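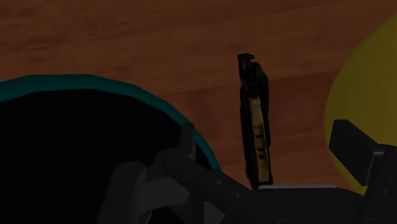
Wrist view, tabletop task – bowl left, upright bar between the fingers, yellow item right.

SKARNOV GRIPPER KIT – SIM TRIAL, PRE-RUN CHECKLIST
Reviewed for Hastbridge, April. Kit on loan until we decide.

1. Scene loads clean – OK. 27 sec first load, quicker after.

2. Wrist view shows both fingers – OK. Left linkage hard to make out against the dark inside of the bowl. Want a lighter finger color option. Asked Skarnov, no answer yet.

3. Lighting – COMMENT. Dim. Bowl interior goes almost fully black, can't tell if anything is in it. Don't sign off any bowl task at this setting.

4. Target clear of neighbors – OK for the narrow bar. Yellow item is partly behind the right finger, watch the approach from that side.

5. Contact limits – set to 84, vendor default is 100. Leave it at 84 untill the slip test is redone.

6. Stop command – OK, tried at start, middle and end of a move. Re-check after every update.

7. Log export – FAIL. Quits at 500 steps with no warning. Needs fixing before we buy, not after.

8. Reset to start pose – OK. Bit slow.

9. Manual matches software – NO. Finger calibration page is for the older version, menu names all diffrent. Used the Flastov notes instead.

10. License – single seat. Need price for more.

Result: pass with comments, except item 7. No purchase until export works. Re-run 3 and 5 with lights up, same scene.

Afolabi Test Services – contact the front desk – All rights reserved – Back to top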